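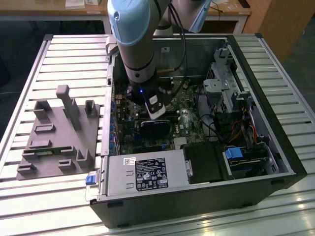

Why we cannot make our own vitamin C
Notes for the evening talk, Biltbridge, April
Prakash Subramaniam

Opening (slides one to four)
Say good evening and thank the Begum reading room for the chairs. Start with the question: who ate an orange today? Wait for the hands. Then: who had a dog or a cat that ate an orange today? People usually laugh a little, do not hurry them.

The dog makes its own vitamin C in the liver. So does the cat, the cow and the rat. We do not. We have the remains of the gene, but it is broken and it has been broken for a very long time.

Read the lines from the Fistov ship's diary of 1789, slowly. The gums are soft, old wounds open again. The writer did not know what was missing from the food. Put the diary page back before the next slide, otherwise people keep reading it.

The broken gene
Explain that the body builds vitamin C from a sugar in several steps, and that only the last step is lost in us. I compare it with a bakery which has flour, water and yeast but no oven. It is a simple comparison but it works also for children.

Important: the other apes and the monkeys have the same loss, and so do the tarsiers. Lemurs do not have it. From this we can say that the gene was lost after the lemur line separated from ours, tens of millions of years ago. Point to the branch on the tree, not to the names, the names are too small from the back row.

Guinea pigs lost it too, and many bats, but separately. If someone asks whether we are near relatives of the guinea pig, the answer is no – the same gene can break more than once.
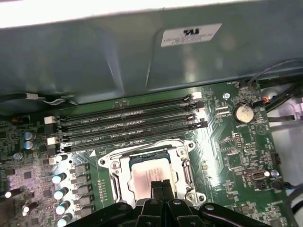

Why did it not matter?
The usual explanation is diet. An animal which eats fruit and leaves every day gets enough, so a broken gene does no harm and it can spread by chance. I must say "by chance" clearly, last year a gentleman understood that the fruit had damaged the gene.

There are also other ideas, for example that the loss gave some advantage. The evidence is weak in my opinion. Mention it in one sentence and go on.

Timing
28 slides, 50 minutes, then questions. If I am late, leave out the bats. The Brudel handout is on the table by the door, 100 copies.

Likely questions
Can the gene be repaired? In mice the opposite was done: the gene was switched off, and the mice then needed the vitamin in their food.
What did people eat in the far north, without fruit? Fresh raw meat and skin contain some vitamin C, enough to prevent scurvy.

Comments (3)

marjit_b: I was in the back row and yes, the names on the tree were too small. The bakery was very clear, thank you.

Olwen: Did you leave out the bats on purpose? My son was waiting for them.

P. Subramaniam: I am sorry, Olwen, I was late by then. Most insect-eating bats were also thought to have lost the gene, but later work found that some bats still have a working copy. He is welcome to write to me.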